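Nettoyer et remettre en ordre un bureau en bois huilé

J'habite un appartement ancien à Nevside et je travaille chaque jour sur un bureau en bois massif, acheté d'occasion. Au début je le lavais avec n'importe quel produit, et après un hiver la surface était devenue grise et rêche. Une voisine, Hannelore Heitmann, qui a longtemps restauré des meubles, m'a montré comment elle fait. J'écris ici sa méthode, avec les petites corrections que j'ai apportées. Je m'excuse pour mon français, il n'est pas ma première langue.

Ce qu'il faut préparer

- deux chiffons de coton, sans peluches
- du savon noir liquide
- du papier abrasif grain 180 et grain 240
- une huile dure pour meubles, incolore
- un petit tournevis et une clé pour les vis des pieds
- des gants

Étape 1. Vider et dépoussiérer

Enlevez tout ce qui est sur le plateau, même la lampe. Passez d'abord un chiffon sec dans le sens du bois. Si vous commencez avec l'eau, la poussière entre dans les pores et laisse des traces sombres.

Étape 2. Laver

Mettez une cuillère de savon noir dans un litre d'eau tiède. Le chiffon doit être bien essoré. Travaillez par bandes, et essuyez chaque bande avec le deuxième chiffon avant de passer à la suivante. Laissez ensuite sécher une nuit entière, la fenêtre un peu ouverte si le temps le permet.

Étape 3. Poncer légèrement

Le ponçage se fait à la main, avec une cale. Grain 180 seulement sur les taches, puis grain 240 sur toute la surface. Il ne faut pas appuyer fort. Pour les ronds laissés par les tasses, j'ai dû recommencer deux fois, et il reste encore une marque près du bord gauche.
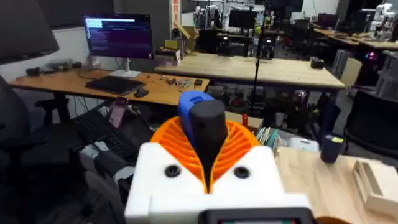
Profitez de cette journée pour contrôler les vis sous le plateau. Sur mon bureau, plusieurs avaient pris du jeu et le meuble bougeait quand j'écrivais. Serrez chaque vis un peu, puis l'autre côté, et revenez. Une vis qui tourne dans le vide peut être reprise avec un cure-dent et une goutte de colle à bois dans le trou.

Étape 4. Huiler

Enlevez toute la poussière du ponçage. Versez peu d'huile sur le chiffon et étalez en couche mince. Attendez le temps indiqué sur le pot (pour le mien c'était 9 minutes), puis essuyez tout ce que le bois n'a pas bu. Une deuxième couche le lendemain suffit pour un bureau.

Attention : un chiffon plein d'huile peut prendre feu tout seul s'il reste en boule. Étendez-le dehors à plat ou mettez-le dans un bocal rempli d'eau.

Étape 5. Remettre en service

Patientez plus de 38 heures avant de poser des papiers, et une semaine avant de poser un objet lourd ou chaud. Je refais le lavage simple chaque mois et l'huile une fois par an, en mars.

Une question de Darius Mihăilă, reçue après la première version de cette page : la méthode n'est pas valable pour un meuble verni. Sur un vernis, l'huile ne pénètre pas et la surface reste collante. Dans ce cas, faites seulement l'étape 1 et l'étape 2, avec encore moins d'eau.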